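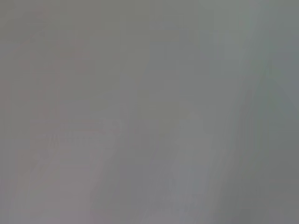
Sanance Community Help > Exchange and Trading > Elections and Politics

Candidate withdrew before the vote. What happens to my lay bet, and why is my balance still short?

Posted by Ashok Mathur

I use the exchange mostly for council and mayoral races. In October I had a position on the Dravwood mayoral election, winner market. I laid Mittal when the price was short and backed one of the others at a longer price. Mittal then pulled out of the race after the ballot papers had been printed, so the name stays on the ballot but there is no campaign any more.

The market was suspended for most of an afternoon and then opened again with Mittal still listed. My account shows 1066 tied up as exposure on that market and I can't use it for anything else. I expected the lay to be settled as a win as soon as the withdrawal was confirmed, because a person who has quit the race can't become mayor.

I have two things I want to know. Is the lay settled now or after the count? And is there a way to free up the money before then? I wrote to support and got the standard reply with a link to the general rules, which mostly talk about horses being withdrawn and don't help much.

I also have a smaller bet on the turnout market for the same election, if that makes a difference.

Bimla Vashisht

It is settled after the result is declared. A politics market on the exchange doesn't use the non-runner rules you found. Those are for racing, where a withdrawn horse is removed and the other prices are cut by a reduction factor. In an election market every candidate listed stays in the market until the end, and all bets stand whether or not somebody drops out. You need the rules tab on the market page itself, where it says which body's declaration is used and what happens on a withdrawal. If the market rules and the general rules disagree, the market rules come first.

In your case there is also a practical point. Mittal's name is on the ballot. Depending on local election law, votes cast for that name may still count, and a candidate who gets the most votes may be declared the winner and then decline the office. Check what the market rules say about that. Some are settled on who gets the most votes and some on who takes office, and those can be two different people. I would read that line before treating the lay as already won.

On the money, yes, you can free most of it. Your exposure is the most you can lose across the whole market. At the moment the site is still counting the outcome where Mittal wins as a possible loss for you. Mittal's price should now be very long, so you can back Mittal for a small stake and that brings the exposure down by a lot. Do it in this order:

Open the market and look at the figure shown next to each candidate. That is your profit or loss if that one wins.
Find the one with the biggest loss. I expect it is Mittal, but don't assume so.
Put in a small back bet at the best price available and look at the preview before you confirm. It shows the new figure for every candidate.

The stake costs you a little if Mittal doesn't win, so you are paying to get your balance back early. If you don't need the money for anything else, leave it alone and wait for the count.

The turnout bet is a separate market. It has its own exposure and nothing you do in the winner market changes it.

drarkine_3

Same thing happened to me on a party leadership race. I had to wait 2 days after the result for them to settle, so don't panic if it isn't done that night. Cash out was greyed out the whole time for me, no idea why. Just wait.

Ashok Mathur

Thanks both. I found the rules tab. It says most votes as declared by the returning officer, and that later changes are ignored. It also says withdrawn candidates are settled as losers only once the result is declared, so Bimla was right.

The biggest loss was on Mittal. I backed at a long price for a small stake and most of the 1066 came back to my available balance straight away. Cash out is greyed out for me as well, but placing the bet by hand worked.

Bimla Vashisht

Good. Cash out needs enough money waiting on both sides of the book, and a small local market often doesn't have it. Placing the bet by hand comes to the same thing if you check the preview. Keep a note of the reference for the new bet in case the settlement looks wrong to you later.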